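**Farahani Snack Library Opens Its Shelves for the Summer**

June can't come soon enough for the people behind the Farahani Snack Library, a free community pantry that lends out board games and gives away small, shareable snacks to go with them. The library opens its second season this month in the old Vokora shoe store, and it's bigger, brighter and a good deal better stocked than it was last year.

The idea is simple. Come in, pick a game, fill a paper bag with snacks from around the world and sit down with someone you know (or someone you don't!). Games can go home for two weeks. The snacks, for obvious reasons, don't need to come back.

Last season the library lent out games 3376 times from a collection of 272. This year the collection has grown to 500, thanks to a wonderful spring donation drive and a very generous gift from Vodivus, the puzzle and card game shop two doors down.

"We had people lining up on the sidewalk with games their kids had outgrown, and every one of them wanted to tell us a story about it," said Dalia Zaki, who started the library out of her own garage. "One man gave us a backgammon set and then stayed until closing to teach three teenagers how to play. They were back the next afternoon asking for him."
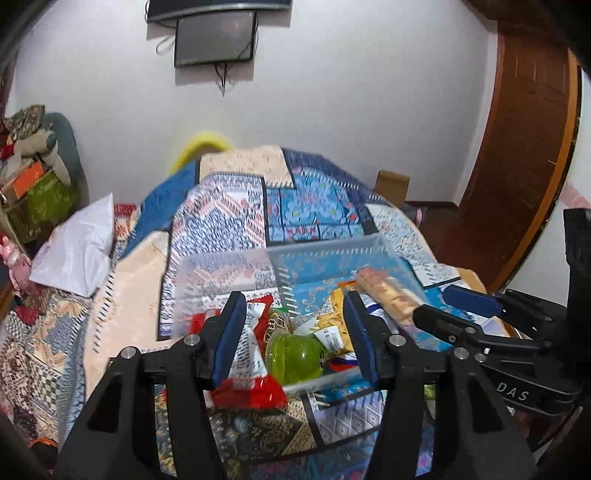 *Packaged snacks in a clear plastic bin.*

The snack side of the library has grown just as fast. Last year's choices were mostly pretzels and raisins. Visitors kept asking for the things they grew up eating, so the new shelves are arranged by what people told us they wanted: rice crackers, puffed corn, sesame candy, dried mango, seaweed, roasted chickpeas and plenty more. Everything is individually wrapped, so nobody has to pass a greasy bowl across a half-finished game of dominoes.

Each shelf also has a stack of blank cards where visitors can write down how a snack is eaten at home, what it goes with, or who used to buy it for them. Some 600 cards came in during a trial run over the winter. A few are now up on the wall by the front window, including a fierce three-card argument over whether rice crackers belong in soup — all sides are invited to keep writing.
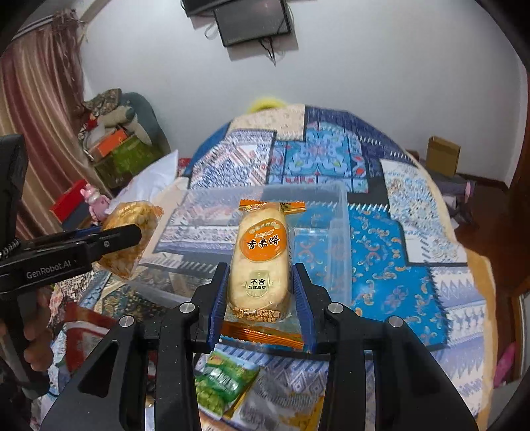
Families with food allergies can ask for the ingredient binder at the front desk. It lists the ingredients of every snack on the shelves in English and Spanish, and it will be updated whenever a new delivery arrives. Snacks containing peanuts or tree nuts are kept in a separate cabinet with a red door.

New this season is Long Table Night, when the whole front room is given over to one big game and anyone can join or drop out between rounds. The first one starts at 6:30 p.m. on opening day with a giant word game made by the local design studio Rastix. The tiles are the size of dinner plates, and we've already lost an entire lunch hour to testing them.

"I love a quiet game for two as much as anybody," Zaki said. "But there's something about thirty people shouting about whether a word is real that makes you feel like you live somewhere."

The library is open from 11 a.m. to 7 p.m. through the end of August, with later hours for Long Table Night. Admission is free and no reservation is needed. Borrowing a game takes a library card, which can be made on the spot with a name and a phone number. Children under ten should come with an adult.

Donations of complete games and sealed, unexpired snacks are welcome at the side entrance during open hours. The library is especially short on two-player games and would dearly like a second chess clock.

**Press contact:** Dalia Zaki, Farahani Snack Library. Reporters and photographers are welcome to visit an hour before opening on the first day.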